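Why does the Toltari method train on hand-held gripper recordings when the goal is a robot arm?

Posted by Lucimara Dantas, 2/29/24

Our department is reviewing the Toltari method for a bin-handling task. The report lists 1,247 recordings made with a hand-held gripper, of which 178 were set aside for testing. We have begun a small set of our own, using an empty bin on a table.

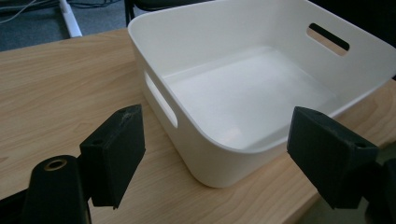 White bin with handle cutouts, seen between the gripper fingers.

Is it acceptable to compare our results with the published ones if our set covers only two bin positions?

Pidau

A direct comparison would not be advisable. The published test set varies the starting position of the bin, and the score is averaged over four of them. Results from two positions may be reported separately – please state the positions clearly. As to the title of your post, a person can record far more attempts in a day than an operator steering an arm. The fingers on the tool and on the arm should have the same shape, or the policy transfers poorly.

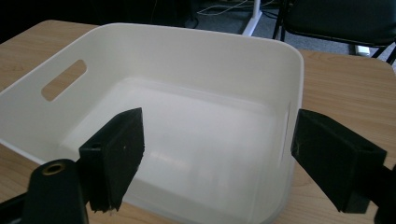 Does the held-out set have to come from a different room?
The method does not require it, but a second room gives a fairer test of how the policy copes with new backgrounds.

Lurik

Agree with the above. We used two positions in Toledo last July and the reviewers asked for more. Check your camera calibration first.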